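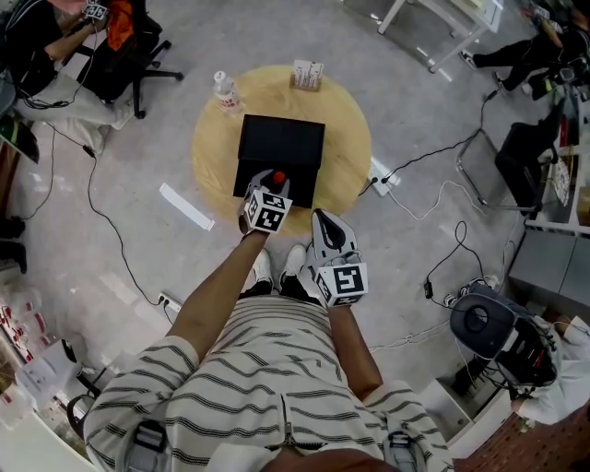 Reviewed by Gunnlaugur Hafstein
November 19, 2021
Filed under: Software, Tools

Jirik 2 is a desktop program for turning recordings from hand-held grippers into training data for robot arms. You give it the video and the calibration file, it finds the marker cubes, works out where each gripper was in every frame, and writes out a path that a planner can follow. I have used it since April, mostly on two-handed tasks at a table. Before that we used Pladel, so much of what follows is a comparison with it.

Installation

The installer worked first time on Linux. On Windows I had to add the graphics libraries by hand, and the manual has the wrong folder name for them (it is the one without the version number). The licence is per machine. Moving it to a new machine means writing to Overgaard, who publish it, and they answered me the next morning.

Marker tracking

Tracking is the best part of the program. With two grippers in view it keeps left and right apart even when the hands cross, provided you enter the cube codes in the project settings before importing. If you forget, you have to import again. There is no way to reassign them afterwards.

It copes well with a cube tilted away from the camera, for instance when one gripper is held pointing down beside the table while the other is at work. Pladel used to drop the idle hand in that position and then jump when it came back. Jirik marks the stretch as low confidence and fills it in with a smooth curve. You can see these stretches in orange on the timeline and accept or reject them one at a time.

Other people's cubes are a weak point. If someone in the background is holding a gripper with a marker on it, Jirik will track that too and list it as an extra device. You can hide it, but the processing time has already been spent. An ignore list is promised for the next release.

Plain dark objects are another. The object tracker is separate from the marker tracker and needs some texture to hold on to. A black box with a black lid gave me a position that drifted along the table edge, and the lid was never picked up as a separate part. I now draw the outline by hand on the first frame, and that mostly holds.

Speed

A batch of 500 short recordings took 72 minutes on our workstation. Pladel needed most of a working day for the same set. Memory use climbs slowly through a batch and does not come back down, so I restart the program between large ones.

Export and planning

Export to the Kornico planner is built in. Paths arrive with gripper opening as its own channel, and the time stamps line up. The reach check is useful: it flags any path the chosen arm cannot follow and shows the first bad pose. On our data it flagged roughly 45 recordings, nearly all where the person had leaned well over the table. It does not suggest a fix. My colleague Ionuț Surdu wrote a short script that shifts the base and runs the check again, and that recovered more than half of them.

Support and price

The trial lasts 30 days and has no limits on export. The manual is clear on tracking and thin on everything else. The scripting pages still describe version 1.

Verdict

Good tracking, quick, weak on plain objects, and the settings screen needs work. We have renewed for another year and kept one copy of Pladel for opening old projects, as Jirik cannot read them.

Score: 4 out of 5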